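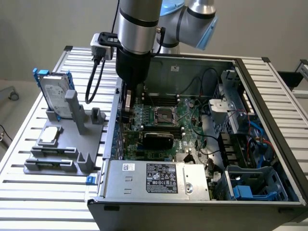 Maintenance | 4 min read | 154 shares

Rebecca Dal Bello looks after the disassembly cell at Vemstead, where an arm takes desktop computers apart for reuse. Most of her maintenance time goes to the cable.

"It loops off the gripper bracket and back up the arm," she said. "Every wrist rotation bends it at the same point."

She replaces it after 800 chassis, whatever it looks like. The spare is cut with enough slack for full wrist travel, then tested at low speed over an open case.

The printed drive fixture is checked at the start of each shift. Dal Bello puts a 3.5-inch drive in the back slot by hand and feels for side play. Her limit is 2 millimeters.

"Past that, I print another tray and teach the place position again," she said. "Shimming the old one cost us most of August."

Gripper zero is checked last, with the arm parked clear of the bench.

Filed under: Cell Upkeep
2 comments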